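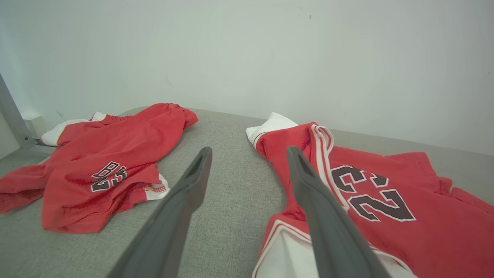
Uniform Care and Returns – Frequently Asked Questions
Drurklow Youth Basketball
Last updated Oct 29, 2020

Same questions every season so they all live on one page now. Read before you email please. If it's not covered, use the contact form.

What's in a uniform set?
One jersey, one pair of shorts, same number on both. Socks and shoes are on you. Warmup tops are ordered separately through Pollari and have their own page.

Can I wash the jersey and shorts together?
Yes. Both inside out, cold, gentle. Just don't put them in with anything white you care about. Red bleeds the first few washes, sometimes longer.

The white trim went pink. Help?
Happens a lot. Wash again right away, cold, with a color catcher sheet. Do NOT dry it first – heat sets the dye and then you're stuck. Two rounds usually gets most of it out. Never bleach, it eats the red and turns the numbers yellow at the edges.

Can they go in the dryer?
Please no. Numbers crack. Hang them or lay them out flat on a rack or towel overnight. If you have a game in three hours and no choice, air only, no heat, inside out.

Numbers are already peeling. Can I iron them down?
Not directly. Put a thin cotton towel over the number, iron on low, press for a few seconds, lift, check. Don't slide the iron. If a whole corner is up, bring it to us and Friesen will re-press it, $9 per number. Takes a week or so.

How do I get the smell out?
Soak in a sink of cold water with a cup of white vinegar, half an hour, then wash like normal. No fabric softener, ever. It coats the mesh and makes the smell worse. Also – take it out of the gym bag the same night. Most of the smell is the bag.

Blood, grass, sports drink?
Blood: cold water and dish soap, rub gently. Grass: dish soap again, let it sit. Blue sports drink: soak it before it dries, after that good luck.

What's the best way to fold a set?
Jersey face down, sides in to the middle, bottom up to the collar. Shorts folded in half leg on leg, then in half again. Shorts go on top of the jersey, roll the whole thing loosely. Keeps the set together and you can't leave the shorts on the couch, where they will be on game day if you don't.

Our kids have different numbers and everything is red. Any tricks?
Check the number on the shorts leg against the jersey before you fold. Matching them on the sofa in daylight beats doing it in the car. Some families use a mesh laundry bag per kid and the set never leaves it. Cilico makes ones with a write-on tag, the equipment room has a few to borrow.

Can I write our name in it?
On the inside care tag only. Laundry marker. Not on the white lining, it shows thru.

Can my kid wear it to school?
Rather not. Backpack straps rub the numbers and lunch is lunch. Picture day is fine.

When do we turn them in?
Last week of the season, at the equipment room. Date goes up on the schedule page. Washed, fully dry, folded, jersey and shorts in one bag with the name on the outside. Don't leave bags outside the door.

I can only find the shorts. Can I return those now?
Please wait and bring both. Half sets get mixed up and then we have a number 8 top and a number 14 bottom and no idea whose. Look in the other bag, under the car seats, behind the dryer.

What if something is lost or ruined?
Jersey is $64, shorts are $25. Normal wear is not charged – small snags, a little fading, loose threads. Holes, bleach spots and scissors are charged. Yes, scissors.

Can we swap for another size?
First two weeks only, and only if we have that size in stock. Number may change. Tags don't matter but it has to be clean.

Can we keep it or buy it?
When a set gets retired we offer it to the last player who wore it before it goes to donation. You'll get an email. Curent sets are not for sale.

Who do I contact?
Contact form, pick "uniforms" from the menu. Put the player's number and team in the first line. Answers usually in a couple of days, slower during tournaments.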